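3. Household Practice and the Reuse of Bath Towels

3.1. Background

Most of what is known about towel use comes from hotels, where laundry is weighed and billed. Homes are harder to study. People wash towels along with other things, at odd hours, and few keep any record of it. This section reports what residents of two apartment buildings told us about how long they keep a bath towel in use, where they hang it between showers, and what makes them decide to wash it. The arrangement of the bathroom turned out to matter more than we had planned for.
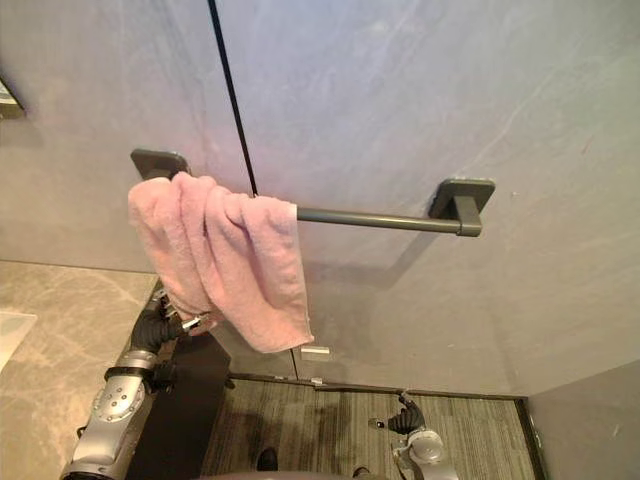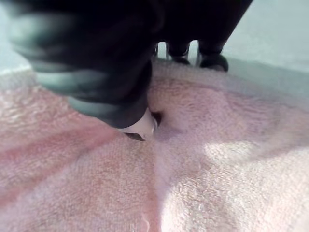

Figure 2. Pink terry-cloth towel. First image: on a wall-mounted bar. Second image: the fabric at close range.

3.2. Sites and sample

The two buildings, Urquhart and Juster, are rental properties of similar age on the same bus line. Urquhart has small bathrooms without windows and a fan wired to the light switch. Juster has larger bathrooms, and those on the outer walls have a window that opens. Rents are close enough that we did not treat income as a separate factor, although we return to this point in Section 5.

Paper questionnaires were placed in 600 mailboxes in October, with a return box in each lobby. The questionnaire ran to two pages. It asked for the number of adults and children in the home, the number of bath towels in use at one time, the place where each towel was hung, and the usual number of uses before washing. A last item left space for the resident to explain in their own words when a towel is "done." Answers to this item were often longer than the rest of the form put together.

Residents who agreed to further contact were sent a diary sheet covering 8 weeks. The sheet was to be kept in the bathroom and marked each time a towel was changed. Sheets that came back with no marks at all were left out, as we could not tell whether the towel had not been changed or the diary had not been kept.

3.3. Hanging place

Residents named four main places: a bar, a hook, a door, and the edge of the tub. Bars were fixed by the landlord in both buildings. Hooks had nearly always been added by the resident, and several people noted that their lease did not allow it.

People with a bar did not always spread the towel along it. In the written comments, a common account was that the towel is opened out when there is time and bunched up when there is not. Larger households described sharing one bar among several towels, so that each was folded in half or in quarters. Some of these residents said they would hang towels flat if they had the room. Others saw no difference between a folded towel and a flat one and were surprised to be asked.

Hooks were preferred by households with children. The reason given was that a child can use a hook without help, while a towel thrown at a bar tends to land on the floor. Parents in Urquhart also mentioned smell more often than parents in Juster, and they linked it to the lack of a window.

3.4. When a towel is washed

We had expected residents to follow a count of uses or a fixed day. A fixed day was common, but it was the laundry day of the household and had little to do with the towel itself. Urquhart residents share machines in the basement under a sign-up system run by Plestero, which also collects payment by card. Those who held a regular slot washed towels in that slot whether or not they judged them to be dirty. Juster residents have machines on each floor and no sign-up, and their diaries show more uneven gaps between washes.

Apart from laundry day, the most common reasons were smell, a stiff or rough feel, the arrival of guests, and use of the towel for something else, such as a spill or a dog. Color came up less often than we expected. A few residents said that dark towels are kept longer because they do not show marks. One wrote that light towels "get tired faster," which we take to be a comment on looks.

The diaries and questionnaires did not fully agree. Residents who said they changed towels after 7 uses often recorded longer gaps once they were asked to mark each change. We do not read this as dishonesty. The question asks for a usual figure, and people seem to answer with the figure they aim for.

3.5. Handling of the data

Forms were entered twice by different readers and compared in Trender, the survey package used throughout the project. Where the two entries differed, the paper form was checked again. Written comments were sorted by topic, and a comment could be placed under more than one. The full list of topics is given in Appendix B, in the version closed on Mar 4, 2021. Comments received after that date were read but are not included in the tables.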